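Getting an Apartment Ready for a Newly Arrived Family: Kitchen and Household Tips

Updated in March with notes from the last round of move-ins in Delthorpe. Quick list, no particular order. Skip what you already know.

Visit the place before you buy a thing. Our last unit on Penry Street was 267 square feet and we'd bought a table for six. Measure the doorway too.

Start with the kitchen. Everybody wants to buy bedding first and then the family gets in at 9 p.m. and there's no pot. One big pot with a lid, one frying pan, a sharp knife, cutting board, can opener, kettle. Rice, oil, onions, salt, tea, eggs, bread. Ask about food rules ahead of time. If you can't get an answer, leave out meat and gelatin.

Donated dishes: wash all of it, even the stuff that looks clean. Hot soapy water, then check rims with a fingertip. Chips go in the trash. Stickers come off with cooking oil and ten minutes of patience.

Plain dishes beat patterned ones, you can fill gaps later and it still looks like a set. Big bowls get used more than dinner plates in most homes we've set up. Small cups for tea.

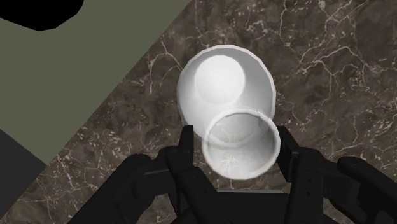 White bowl and small white cup, dark marble countertop.

Stove. Show how it lights, how it turns off, what the smell of gas means. Don't just point at it – let them do it. Same with the smoke alarm, press the button so the noise isn't a suprise at 2 in the morning. Leave a spare battery in the drawer.

Labels. Painter's tape and a marker, both languages, hot/cold, recycling/trash, on/off. Tape peels off clean when they're sick of it. Get a native speaker to check the spelling. We put "soup" on the dish soap once.

Papers. This is the one people forget. Every family shows up with an envelope or folder and it must not end up on top of the fridge next to the stove. Get a box with a latch, we use the Skila one with the hanging rails, any will do. Folders for: arrival papers, Social Security, school, medical, lease, agency letters. Keep it on a closet shelf, up off the floor in case of leaks. Volunteers don't open it unless asked.

Photocopy everything on day one if the family agrees. Copies in a zip bag, kept somewhere seperate from the originals. Don't laminate any of it. Don't punch holes in it either.

Mail. Put the names on the inside of the mailbox, all the surnames, spelled the way the papers spell them. Hang a hook by the door for the mailbox key. A shoebox marked OPEN and one marked ASK. The ASK box goes to the caseworker visit.

Money for setup. We plan on 300 dollars for kitchen and cleaning stuff after donations, and hold back a bit for week two when you learn what they cook. Movora lends us a van if we call early in the month. End of the month, forget it.
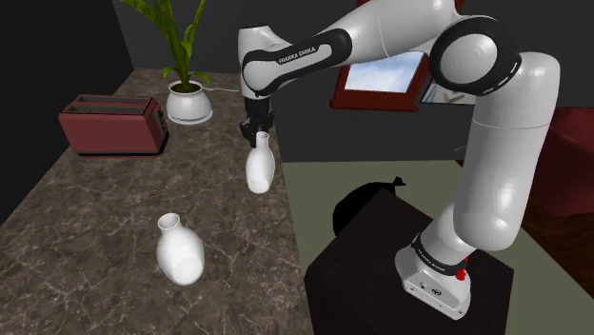
Should we keep the family's original immigration papers at our house for safekeeping?
They should stay with the family. Offer the latch box and a set of copies, and send any question about what to carry or what to file to their caseworker or a licensed immigration attorney.

Cleaning kit: bucket, mop, dish soap, laundry soap, sponges, trash bags. Write "never mix" on the bleach and the ammonia cleaner. Better yet, only buy one of them.

Beds. Made up before arrival, lamp within reach. Kids often end up in one room the first week, leave room on the floor for dragging a mattress.

Heat. Set it, show it, write the number on tape.

Last walk-through takes us 5 minutes. Toilet paper, towels, light bulbs, food in fridge, both keys tested in the lock. Then go home and let them sleep.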